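How does a robot know where its hand is?
Jul 9, 2025
By the Pirkik children's page

Close your eyes and touch your nose. Easy, yes? Your brain knows where your hand is, even when you cannot see it. A robot has no such feeling. It has a program, and the program must work it out.

Let us look at one such program. It is called Bumine, and its job is to help a robot learn to pick up soft things, like a cloth.

First, the program needs to see. A camera gives it many pictures every second, but to a computer a picture is only a big table of numbers. A low number is a dark spot and a high number is a bright spot. The program must find something useful among all these numbers.

Here a special square helps. It has a thick black border, and inside there are black and white blocks. The blocks are a kind of name. When the program finds the square, it reads the blocks and says: "Aha, this is square number 12!" It also looks at the shape. If the square looks small, it is far away. If it looks squashed on one side, the camera is tilted. From this the program can calculate where the camera is – and where the gripper is too, when they are fixed together.

You can try it at home. Draw a square on paper and walk 2 big steps back. Then turn the paper a little. Does it still look square to you?

Next, the program needs examples. A person holds a gripper in the hand and does the job slowly, for instance picks up a cloth and puts it down. The program writes down how the gripper moved. One time is not enough. For the cloth job Bumine got 200 examples, and in February it still made silly mistakes, such as closing the fingers too early.

Why is cloth so difficult? A cup has always the same shape. A cloth folds, hangs and slips, and it looks different every time. So the program does not learn one fixed path. It learns to look, move a little, and look again. We call this a loop. You do it also, when you thread a needle.

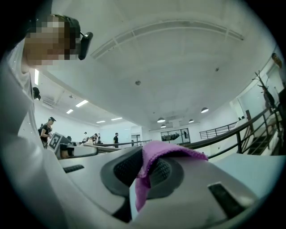
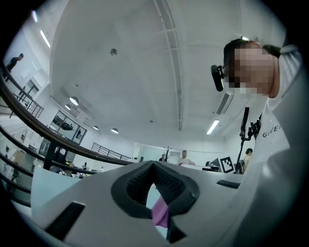
A gripper and a piece of cloth or similar material, seen from very close. Can you find the black and white square in each picture?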